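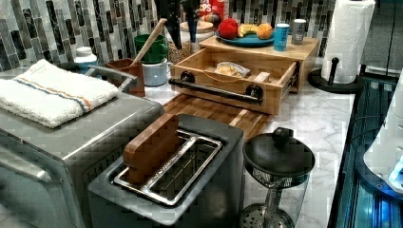
Features Interviews Reviews Newsletter About Search

Work > Automation > Interviews

Will it do the dishes yet? A talk with someone who teaches robots about kitchens

June 24, 2026

I should say up front that I hate putting groceries away. I don't mind buying them and I love eating them, but the part in the middle, where the bags sit on the floor and everybody in the house suddenly has a phone call to make, is the part I would hand to a machine tomorrow. So when an engineer at Cirumix agreed to talk to me about household robots, I had my first question ready before I'd sat down.

"No," she said. "Not your groceries. Not all of them, and not in your kitchen."

Well! We had an hour booked, so I asked her to back up a bit.

Cirumix is a small company in Navham that works on what she calls "the boring middle" of robotics. They don't build the arms. They buy those. What they do is get the arms to carry out ordinary jobs in rooms that weren't designed for them, which means kitchens, mostly, and lately the back half of a store. She asked me not to use her name (her mother reads everything and would call), and in return she was more blunt than people in her business usually are.

I asked what a normal day looks like. I was picturing something with goggles.

"Drawers," she said. "I have had a drawer year. Before that I had a mug year, and I thought mugs were hard. Somebody asked me at a wedding what I do and I said I open drawers, and they moved to another table."

Drawers sound like nothing, and I told her that. You grab the thing and you pull. She laughed at me, kindly enough, and got me to do it in slow motion on the desk between us. Where do my fingers go? How hard do I squeeze? When does my elbow start to move? I got it wrong twice, describing my own hand.
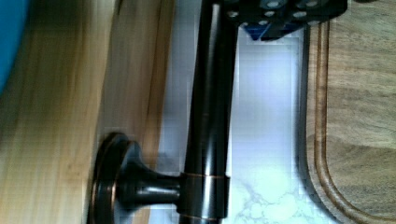 The thing I hadn't understood about chores is how much of the work is in the first inch. She says people who watch a demo look at the end of it, at the plate on the shelf or the shirt in a square, and she looks at the moment the fingers close. A bar handle is a good example. With the gripper up at one end of the bar, like it is there, you have a round, glossy surface to hold, a post that flares out where it meets the wood, and a cutting board lying close by on the other side that you'd like to avoid hitting. "Shiny and round is a rotten combination," she said. "Shiny messes with what the camera thinks it sees, and round wants to roll out of your fingers. You put your hand on a bar like that without looking. My robot has to form an opinion about it."

She talks about the robots having opinions a lot. I liked that.

So how often does it work? I expected a dodge and got numbers. The team had logged 2,151 tries at opening drawers in their practice kitchens, and she puts the success rate at 80 percent. I said that sounded pretty good. She made a face.

"Think about your own kitchen. You open a drawer how many times while you're making dinner? Now imagine one in five times your hand slides off, or you yank the whole cabinet forward, or you just stand there. You'd go see a doctor. For a paper, 80 is fine. For a person who paid money for this thing and wants a spoon, it's terrible."

And those were kitchens the robots knew. Put the same arm in front of a handle it hasn't met before and she wouldn't give me a figure at all, only a sort of seesaw motion with her hand.

I wanted to know why they don't just make everything easier for the machine. Bigger handles, stickers on things, a nice clear counter with nothing on it. She said they've had that argument in the office more than once, and that Ustari, the firm that makes the arms they use, leans the other way from her. Ustari likes a tidy setup. You get clean results, you find out quickly whether the hardware is doing its part, and you can compare one month with the next.

"They aren't wrong," she said. "I'd start there too. But then you have to leave! I grew up in a house where the toaster lived next to the mail. If your robot needs the mail moved first, who moves the mail? Me? Then I've got a new chore, I'm the robot's assistant."

So Cirumix leaves the stuff out. Counters get stocked the way a lived-in counter is stocked, things go on top of other things, and whoever sets up is under orders to stop straightening. She told me that last part is harder than it sounds. Engineers square things up. They'll line a box up with the edge of the counter without knowing they've done it, and then the robot learns a world in which boxes line up with counters.
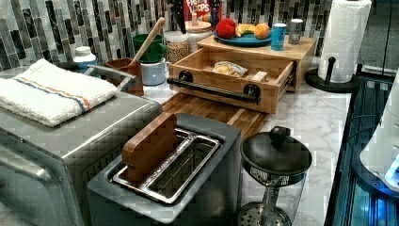

Bread in the drawer, fruit and cans on top, and a toaster right in front.

I asked about food, since food is what I'd want it for. She told me bread is her favorite test and her least favorite thing to clean up after. A can is a can. It's stiff, it stays the size it is, and if you squeeze too hard all that happens is you've squeezed a can. Bagged bread changes shape while you're holding it. The bag slides over what's inside, and the wrapper throws back light in odd places, so the robot may decide the loaf ends somewhere it doesn't.

"You learn a lot about your gripper from what the loaf looks like afterward," she said.

Fruit sits somewhere in between. She'll trust a robot with an orange. Bananas she called "a personality test," and she refused to explain which of her coworkers had passed.

We got onto toast, which she says is the thing every visitor wants to see. It makes sense, everybody knows how toast goes. They practice with stand-ins for a lot of the steps, a piece of wood instead of a slice, for instance, because you can drop it all day and it's the same piece of wood at five o'clock. Then you swap in the real thing and find out what you'd been getting away with. Real slices bend and shed crumbs, and they aren't the same thickness from top to bottom. She told me the first week with real bread set them back to where they'd been three months earlier, and that she went home and ate cereal for dinner every night of it.

I asked whether the machine could do a whole breakfast, start to finish, with nobody stepping in.

"It can do every piece of a breakfast," she said. "Ask me again about the whole."

That gap, between the pieces and the whole, took up most of the rest of our talk. Each step has its own chance of going wrong, and they stack up. Opening the drawer might go fine, and lifting the bag might go fine, but now there's a bag in the hand and the drawer is still open and in the way, and did anybody teach it to close the drawer first? A person just bumps it shut with a hip. She has a real grudge about hips. "I'd give up a camera for a hip," she told me.

Stores are a different story, and this is where I had to change my mind about something. I'd assumed the home would come first, since that's where all the ads are set. She thinks it's the shop floor, and not by a little. In July, Cirumix is starting a trial with Becerra, a grocery chain with a few stores around Navham, and the job is as dull as she could make it: pull cans and boxes forward to the front edge of the shelf after closing. Facing, they call it. I did that job for a summer when I was nineteen and I can report that it ruins your knees.

"A shelf is a kitchen with manners," she said. "It's the same shelf tomorrow. There's no dog. There's no kid who put a sock in it. And if the robot takes three times as long as you would, it's the middle of the night, so who's it bothering?"

I asked what the people who do that job now think about it. She took longer to answer this one. Some of them are curious, she said, and some aren't happy, and she doesn't think it's her place to tell the second group that they've got it wrong. Becerra has said the night crew stays on through the trial. After the trial she doesn't know, and she didn't pretend to. What she does know is that the robot can't bend down for a jar that's rolled under the bottom shelf, can't tell a shopper's abandoned yogurt from a shelf item, and has to be rescued when a price tag comes unstuck and flaps around in front of the camera. For now somebody has to be there for all of that.

She's tired of laundry questions, by the way. I asked one anyway. Folding a towel that's been handed to the robot flat, she'd bet on. Finding the second sock, she wouldn't bet on in her lifetime, and she's younger than I am.

What about safety? I've got a cat who would absolutely ride one of these. She said the arms they work with are slow on purpose and stop when they meet something they didn't expect, and that stopping is harder to get right than it sounds too, since a stuck drawer also feels like something you didn't expect. Too jumpy and it never opens anything. Too stubborn and you've got a dent. They had it set too stubborn for a few weeks last year, and she keeps the drawer front from that period on her desk as a pen tray.

Toward the end I tried my grocery question once more, in smaller pieces, hoping to wear her down. Could it put away just the cans? If the cupboard's open already and the cans are on the counter, yes, she'd say yes, slowly. The cereal? Probably, if the shelf has room. The eggs?

"I'm not letting you do eggs," she said.

Does she have one at home herself? She doesn't. She has a dishwasher, which she says is the best household robot anyone has made so far, and she loads it by hand and her husband loads it again after her.

I'm going to visit the Becerra trial once it's been running for a bit, and she's promised I can stand in the aisle as long as I don't straighten anything.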